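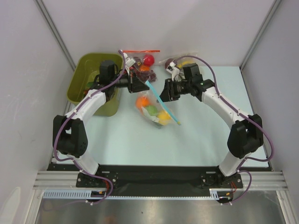 *The cell at Reltville, both arms over the blue zipper.*

Toshio Kubo had looked after the pair for nine years, and he still said good morning to the left arm first – it sulked otherwise, or so he told the new girl from Zakdale. He ran a thumb down the purple cable, tie by tie, past the elbow and round to the loop at the base, the way old Ivanyshyn had taught him.

"Too tight here and she'll drag at the wrist," he said, snipping one and threading another, a little looser. Then he went round and did the right arm too, humming all the while.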